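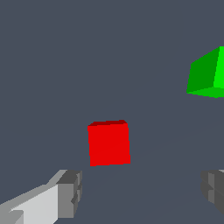
Red and green cubes in a simulated workspace, seen past the open fingers of a gripper.

Chore robotics

Chore robotics is the branch of automation that deals with the small jobs of homes and workshops: clearing a table, emptying a dishwasher, sorting a tray of fittings, putting the lid back on the thing it came off. It is distinct from industrial robotics, which has been a success since before most of its present critics were born, and which mostly involves doing one thing to one object in one place for eleven years.

The question the field is usually asked is whether machines can do these jobs yet. The usual reply is yes, followed by a list of conditions. This article covers the conditions.

Contents
1 Scope
2 The cube problem
3 Simulation
4 Household trials
5 Shop-floor trials
6 Measuring success
7 Criticism
8 See also

Scope

A chore, in the sense used here, is a task that an adult can do while thinking about something else. Writers differ on where the limit lies. Ironing is normally counted. Cooking is counted by people who do not cook. Vacuuming was counted until there were vacuuming robots, after which it was quietly moved to the category of appliances. The same thing happened earlier to washing clothes, and some authors hold that a chore stops being robotics on the day it works.

Fixed machines such as dishwashers are therefore left out, although they remain far better at washing dishes than anything with an arm.

The cube problem

Much of the work on chores is done with coloured cubes. A gripper with two fingers is told to pick up the red one, or to put the red one on the green one, and the result is scored. Cubes have flat sides, do not bend, do not spill and look much the same from every direction, so a failure can fairly be blamed on the robot.

Picking up a cube breaks down into finding it, moving the open fingers to either side of it, closing them, and lifting. Each stage can be done well while the whole goes badly. A common fault is the near miss, in which one finger comes down on top of the cube. Another is the polite miss, where the fingers close with great care on the air beside it and the arm then carries the air to its destination.

Stacking adds the matter of letting go. Release the upper cube too high and it bounces; too low and the lower one is shoved aside. Small children solve this by the second birthday and then lose interest in it.

The link between cubes and chores is a matter of faith to some extent. A sock is not much like a cube. Supporters answer that a machine which cannot manage the cube has no business near the sock.

Simulation

A large share of cube work takes place in software. A simulated arm can practise all night, does not wear out its motors and never drops anything on a foot. The surroundings tend to be sparse, often a plain surface with flat colours and no shadows, as these are cheap to draw and a learning program may need to see a great many of them.

The drawback is known as the reality gap. Skills learned in a tidy world can fall apart in one with glare, dust, and cables that sag. The standard remedy is to make the simulation less tidy on purpose, changing colours, weights and lighting at random until the program stops relying on any of them. Contact between surfaces remains hard to imitate. Simulated friction has a habit of being either perfect or absent.

Household trials

The Irnatance trial placed a single-armed machine in 6 flats and asked it to clear the table after an evening meal. It managed mugs and most plates. Cutlery was passed over in favour of items it found more rewarding, chiefly the salt. Residents of 4 of the flats reported that they had begun tidying up before the robot started, so as not to be in its way, and the trial's own report lists this under benefits.

Tudum, a later project, dropped the table in favour of laundry. It folded hand towels reliably if they were handed to it flat, a condition that many people living with towels would recognise as most of the job. Shirts were put off to a second phase.

Shop-floor trials

Workshops are kinder to robots than kitchens are. Parts arrive in known sizes, the lighting is fixed, and the cat is usually elsewhere.

Charvát, a maker of door fittings, used a two-fingered gripper to move hinges from a bin to a tray. With the hinges laid out in rows it kept pace with a trainee. With the hinges tipped in as they came, it needed a person to untangle them, and the person was quicker at filling the tray.

The Skorurero system took the opposite course and redesigned the bin. This worked well. Purists object that the robot did not get any better.

Measuring success

There is no agreed score. Many reports give the share of attempts that succeeded, without saying who put the objects back between attempts. Kvido Holub proposed that a chore be counted as done only if it is completed 300 times running with no human in the room. The longest run recorded under his rule stands at 9.

Criticism

Demonstration films are the chief complaint, in particular those played at several times normal speed with the figure shown small in one corner. Others point out that a rival method, asking someone else in the house, has similar reliability and a lower purchase price.

See also

Bin picking
Domestic appliance
Grasp planning
Reality gap

This page was last edited on 17 Mar 2021.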